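Section 4. Running the open day demonstration

Read this section before the doors open. Reading it while a visitor's child is talking to the arm is possible, but slower.

4.1 Before visitors arrive

1. Switch on the Erno at the wall and wait for three beeps. A fourth means it has found something to complain about; see Section 9.

2. Open the curtains. The head camera likes daylight. Visitors do too, on the whole.

3. Put the cloth on the bare boards and the yellow sponge at the edge of the rug. Crumple the cloth. A neatly folded one makes people suspicious.

4. Leave the rest of the living room as you found it. Inger Bech tidied everything for the June open day, and the visitors' main question was who lived like that.

5. Load the Wavum routine called Floor Pick-up and set the speed to 50 per cent.

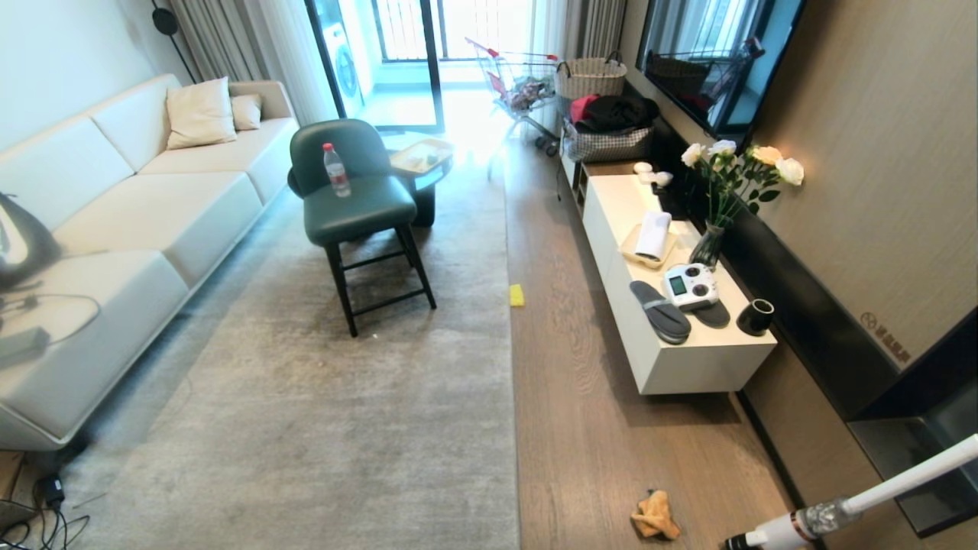 6. Run the routine once with no audience. If it goes well, resist running it again.

Note: Routine 2,539 is also called Floor Pick-up. It belongs to the old Holst controller. Do not choose it, however hopeful you feel.

4.2 During the demonstration

1. Ask visitors to stand behind the sofa. Ask again after a minute.

2. Say what the arm is going to do, then press Start. Doing these in the other order makes for a livelier talk than Vullasari would like.

3. Let the arm finish each move before you take questions. "Can it do the ironing?" will be the first. The answer is no.

CAUTION: Keep hands, scarves and lanyards away from the fingers while the green light is on. Tyson MacLeod's lanyard is kept in the office for anyone who doubts this.

4.3 Between groups

1. Press Pause, then Hold. Pause alone lasts 30 seconds.

2. Check the fingers for fluff. 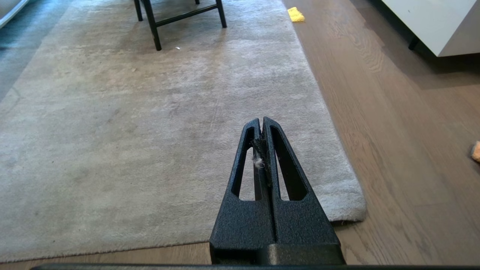 Fig. 4-2. Closed fingers with lint caught near the tips.

3. With Hold on, open the fingers and lift the fluff out with the plastic tweezers. Do not blow on it.

4. Close the fingers and check that they meet along the seam.

Note: The finger pads are due for replacement at 4,000 grips. A busy Wednesday gets through more of these than you would think.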